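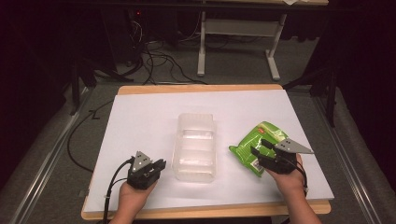 Week 4 is about demonstrations, the raw stuff a policy learns from. Last week I waved my hands a lot about behaviour cloning and promised we'd get to the practical side, so let's do that. A demonstration is one go at a task from start to finish, with whatever your sensors recorded along the way. For our lot that means handheld grippers, one in each hand, and a person doing the job the robot will later be asked to do. Our running example is putting a snack bag into a clear plastic tray, and I picked it because it's harder than it sounds. Look at the green bag with the right gripper on it: it's crumpled, it's bright green and printed all over, and you could pinch it in a dozen places. The tray has the opposite problem. It's see-through, so the white board underneath shows right through the walls, and a camera has very little to hang on to apart from a few highlights along the ribs.

A bit of housekeeping before the main part. Groups Flaltovine and Priseck are on the rig in the morning, Laizer and Woketti after lunch. Chepkoech Lukumay runs the sign-up sheet, so please email her and not me if you need to swap (I will lose it). The first assignment is due at the end of July.

What goes in an episode

Each episode is one file. You want the camera stream, the pose of each gripper over time, how far open the fingers are, and a short text label for the task. All of it needs timestamps from the same clock. If your video runs even a little behind your poses, the model learns to close the fingers in the wrong spot, and you'll spend a week blaming the network. I've done this. It was not a fun week.

The dotted plates on top of the grippers matter too. Keep them facing up where you can, and try not to swing one hand over the other. Neema Simiyu will go through tracking properly in week 6, so park your questions about that for now.

How many do you need?

Everybody asks this one first! The annoying reply is that it depends on how much the episodes differ from each other. In last year's class one group recorded 200 episodes, and after we went through and threw out the bad ones they had 151. Another group kept 192. You'd expect the second group to do better, but theirs all had the tray in nearly the same place and the bag lying the same way round. Their policy was lovely until I slid the tray a hand's width to the left, and then it went and put the bag down on bare board, very confidently.

So spread things out. Turn the tray. Scrunch the bag differently and flip it over so the barcode-like patch is down for some of them. Start your hands from different places. Pick up from the left end, the right end, the middle. What I'd keep steady is the way you do the task: if half your group slides the bag to the tray and the other half lifts it, the model may try for something in between, and there isn't a good in between.

Speed and style

Go slower than you would with your bare hands, but don't freeze. Long pauses are poison — the model sees a still hand and learns that staying still is a fine thing to do. If you need to think, think before you hit record. Mind the cables as well. They run back past your wrists, and a snag halfway through a reach shows up as a little jerk in the data.

Mistakes

Students always want to delete every fumble. Please don't! If you miss the bag and then calmly go back and get it, keep that episode and tag it "recovery". Those are worth a lot, for reasons we'll get to when we talk about drift. Bin it if you dropped a gripper, lost tracking, or stopped partway to chat.

For next time

Record 2 practice episodes per person and watch each other's before you look at your own. Write down where you'd have grabbed the bag and where your partner did. Bring the notes to the tutorial, scruffy is fine. The reading is the chapter on covariate shift, and you can skip the proof in the second half, though have a look at the figure with the car.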